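Chapter 7
Choosing a Hand-Held Gripper Kit

Keegan Lockyer and Ewan Hinds

A robot arm can be taught a task from recordings of a person doing it. Several firms now sell kits for making them. This chapter reviews one, the Molness from Whitelaw, and asks what a buyer should check before paying 2,666 for it. 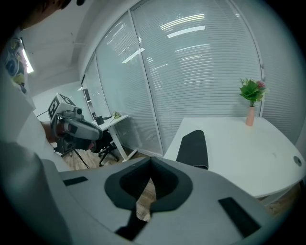 The price covers 2 grippers and a year of support. It does not cover training — Whitelaw charges for that by the day. Our trial at the Irnulmont office took nearly 20 hours, setting up included.

We begin with the grip and the weight in the hand, then turn to tracking. Section 7.2 compares the Molness with the cheaper Bundum kit.
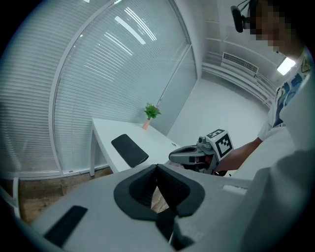 Figure 7.1 A gripper with a marker cube on top, held at arm's length in an office.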